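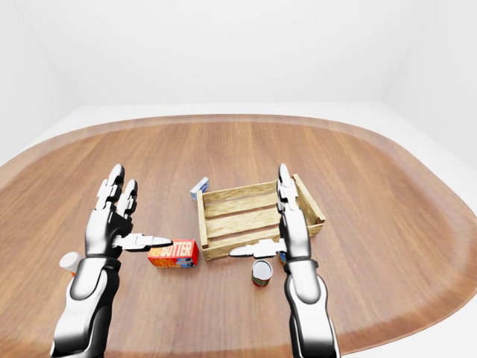 Figure 4. Red box on the wooden table.

Section 3: Settling In at Your Tent

Welcome to Wemomen! By the time you reach this section you have most likely signed the guest book, had your cold drink with Charito Dumlao at the front desk, and followed the lantern path down to your tent. All our tents are the Fomska canvas type, and they are very comfortable once you know their little ways, so please take a few minutes with these pages before you unpack.

3.1 Opening the tent

1. Untie the two canvas straps on the outer flap and roll the flap upward, keeping the roll as even as you can.
2. Fasten the roll with the toggles above the door. If a toggle feels stiff, wiggle it sideways and it will come around.
3. Unzip the mesh door from the bottom, step in, and zip it closed behind you.
4. Open the side windows from the inside. The mesh stays shut – only the canvas panel comes down.

Note: On a breezy afternoon you may like to leave the windows on the river side closed until sunset. The canvas can flap quite loudly, and it does get in the way of a good nap.

CAUTION: Keep the mesh door fully zipped at all times, even when you are only running over to the bathhouse. The monkeys are quick, and they know perfectly well what a zipper is. 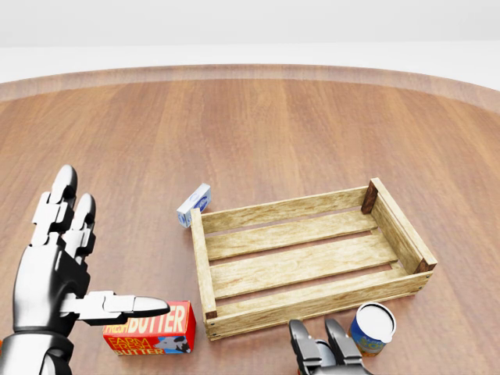
Figure 5. Empty slatted crate.

3.2 Lights and charging

Power in the tents comes from the Bai battery under the luggage bench. It charges from the panel on the roof during the day and will happily run your lamps, the fan and a phone or two through the night.

1. Press and hold the round button on the battery for 3 seconds. A green light comes on.
2. Turn on the bedside lamps at their own switches.
3. Plug phones and cameras into the sockets on the front of the battery. Hair dryers and travel kettles should stay in your suitcase, please.
4. If the light turns amber, switch off the fan and let things rest until morning.

Note: If the green light does not come on at all, call Efren Sison from the path phone, extension 16. He would much rather walk over and look at it than have you sit in the dark.

CAUTION: Do not cover the battery with towels or clothing. It needs air on all sides.
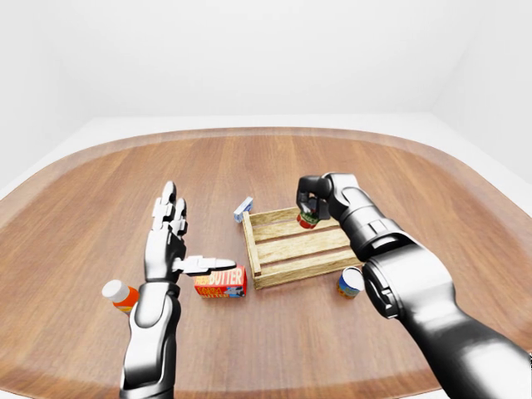 Figure 6. Wooden tabletop with raised edge.

3.3 Your first evening

1. Light your porch lantern before dusk. The night guide uses the lanterns to see which tents are occupied.
2. Wait on the porch for your escort to dinner. Escorts begin at sundown and come by every tent in turn, starting at the river end.
3. Put all food, toothpaste and scented soap in the metal locker and turn the handle until it clicks.
4. After dinner, your escort will see you back to the door and wait while you zip it.

CAUTION: Do not walk between tents after dark without an escort, however short the distance looks. Hippos graze along the Rusum bank at night and they cross the path wherever they please.

For bird lists, extra blankets or an early breakfast, ask Erlinda Yap at dinner. Morning drives are covered in Section 4.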